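Urier Rule Leaflets

A text collection of the folded papers that come in the box with games and puzzles, and that get lost before anyone has read them.

Version 1.2, November 2018
Maintained by Aurelio Manzano

What this is

Urier is a set of 900 transcribed rule leaflets for board games, card games, peg games and small wooden puzzles, all in English or in something a publisher was willing to call English. Each leaflet has been typed out by hand, split into sections, and given a short record saying what kind of game it belongs to, who published it (when the paper admits it), and how confident we are that the typist got it right.

It grew out of a shoebox. I had been keeping leaflets for years after the games themselves were broken up, given away or eaten by a dog, and at some point it became less embarrassing to call the shoebox a corpus. The name comes from the first leaflet in it, for a game called Urier, whose rules refer throughout to "the second board." There was one board in the box. I have never found out how to play.

What is in the download

leaflets.tsv has one row per leaflet, with the metadata.
sections.tsv has one row per section, in printed order, linked by leaflet_id.
text/ holds the full transcriptions as plain UTF-8 files, line breaks as printed.
double/ holds the second transcriptions (see How it was typed).
terms.tsv is the glossary of part names, grown well past its original purpose.
errata.txt is exactly what it sounds like and longer than I would like.

There are no scans. Several contributors own the paper and don't own the rights to the drawings on it, and I would sooner explain the lack of scans once than argue about a cartoon pirate forever.

Fields in leaflets.tsv

leaflet_id: four letters and a number. The letters mean nothing. I thought they would when I started.
title: as printed, including exclamation marks.
publisher: as printed, or "none given."
family: race, capture, blocking, matching, trick-taking, peg, tray puzzle, other. "Other" was going to be temporary.
players: as printed. This is free text and has to be, on account of "2 to 6 or more."
age: as printed. One leaflet says "for adults and similar."
has_example_turn: yes or no.
has_solution: yes, no, or "claims to." The third value is for leaflets that announce a solution overleaf and have nothing overleaf.
typist: initials.
confidence: high, medium, or low.

Fields in sections.tsv

section_type is one of contents, setup, object, turn, scoring, end, variant, history, care, solution. The history sections are fun to read and should be trusted for nothing. If every leaflet in the collection is to be believed, half of these games were invented in ancient Egypt and the other half were popular with sailors.

The care sections are short and mostly say to keep the pieces dry. Publisher Zimico adds, without further comment, "do not warm."

Where the leaflets came from

The 900 leaflets carry 73 publisher names. Some of those names are almost certainly the same people using a different letterhead, but I have left them separate where the paper does. The largest single block comes from Prendavitz, which seems to have paid its rule writers by the clause. The most readable come from Macaraeg, a small outfit that only made peg games and never used a sentence where a verb would do. Their complete rules for one title read "Jump. Remove. Repeat. Cry." I have checked this against two printings.

Contributors mailed leaflets or typed them at home. Everyone was asked to send things they owned. Nobody was asked why they owned four copies of the same ludo rules, although I was curious.

How it was typed

Typists worked from the paper, kept the spelling as printed, and marked anything unreadable with [?]. Underlining and bold were dropped. Text in all capitals was kept in all capitals, so a certain amount of shouting survives in the scoring sections.

Of the leaflets, 210 were typed a second time by someone who had not seen the first version. Where the two disagree, both are kept, one in text/ and one in double/, and the confidence field drops a step. Most disagreements concern punctuation. A few concern whether a word is "peg" or "pig," and in one farmyard game I don't think the question can be settled.

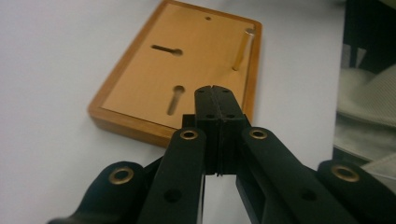 Part names took longer than everything else put together. Leaflet writers seem to have agreed on "board," "die" and "card" and then gone home, so a single hole may be a hole, a cup, a seat, a station, a bed or a "receiver," sometimes within one paragraph. Tray puzzles are the worst of the lot. Take the dark slot in the inset panel of this tray, a narrow channel that widens into a rounded hole at its right end: in the leaflets that shape is a keyhole, a lollipop, a tadpole, a "run with bay," and, in one Prendavitz sheet, "the exit (entrance)." The file terms.tsv maps all of these to KEYHOLE_SLOT and keeps the original wording beside it. I did the mapping myself, on several evenings in a row, and you are free to disagree with any of it.

The rim got off more lightly. It is nearly always "rim" or "edge," with a handful of writers holding out for "wall."

Known problems

The collection leans heavily on what people keep. People keep the leaflets of games they liked, or of games that started arguments. Games that were merely all right are missing, and those are most games.

Scoring tables were flattened into lines. In a few long ones the columns slid, and the results will tell you that losing is worth more than winning. If you are working on scoring, look at errata.txt first and then look at it again.

The family "peg" and the family "tray puzzle" overlap. A leaflet went into "peg" if it told you to take pegs out or move them from hole to hole, and into "tray puzzle" if it told you to slide something along a channel. Where it told you to do both, it went wherever I was in the mood to put it. Seven leaflets changed places between versions 1.0 and 1.1 and then changed back.

Translated leaflets are not marked. I tried. The trouble is that a bad translation and a tired native speaker look much the same on paper, and I had marked two of Macaraeg's as translations before the man who wrote them got in touch, rather stiffly, from Ohio.

The age field should not be used for anything. It tells you what a publisher hoped.

On diagrams

Leaflets with diagrams were typed with the token [FIG] where the drawing sat, followed by any words inside it. This loses a lot. A setup section may consist of "Arrange the pegs as shown [FIG]" and nothing more, and there are readers who have written to me as though I had hidden the pegs. I have not. Where a typist felt strongly, there is a note in square brackets saying where the pieces go. These notes vary in tone. Please do not treat them as rules, even the very firm ones.

Boards marked off with lines are a special nuisance in this respect, as the leaflets refer to the areas as "quarters" whether or not there are four of them. We kept the word and gave up on the arithmetic.

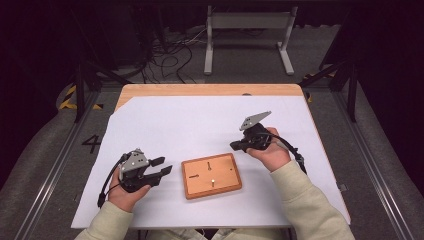 A small wooden board with a darker rim, on white paper.

What people have used it for

A hobby group has been using the turn sections to study how written instructions handle exceptions ("unless," "except," "but see below"). The record for a single turn is held by Prendavitz, with an "unless" inside an "except" inside a pair of brackets that never closes.

One school used the object sections for a reading exercise in which pupils had to guess the game. I am told the pupils did better than the teachers, but the pupils were the ones who told me.

I use it mostly to settle arguments, and it has not settled any.

What not to use it for

Please don't use it to learn how to play a particular game that you care about. House typists are careful but the paper was frequently wrong to begin with, and we kept it wrong on purpose. Don't use it to date anything. Don't use it to work out how English speakers talk, unless you know somebody who says "the player whose turn it is not shall abstain."

Suggested split

There is a column called split in leaflets.tsv with the values train and test. It divides by publisher, so no publisher's leaflets fall on both sides. The test side holds 17 publishers, Zimico among them. Version 1.0 divided at random, which let everyone's software memorize Prendavitz and feel clever about it. Results on 1.0 should be compared only with other results on 1.0.

License and credit

The metadata, glossary and typists' notes are free to use for any purpose with credit. The leaflet texts are shared for study and personal use. If you hold the rights to one and want it gone, write to me and it will be gone in the next version, with a blank row left in its place so the numbering doesn't shift.

Credit line: Manzano, A., Urier Rule Leaflets, version 1.2.

Changes

1.2: merged "cup" and "dimple" in terms.tsv. Corrected the spelling of "knave" in nine places and put it back in one where it had been printed wrong.
1.1: new split by publisher. Added double/. Removed a leaflet that turned out to be for a toaster.
1.0: first release, in February, with the toaster.

Sending corrections

Give the leaflet_id, the line, what it says now and what the paper says. If you own a copy of Urier with the second board in it, please write to me first and send corrections afterward.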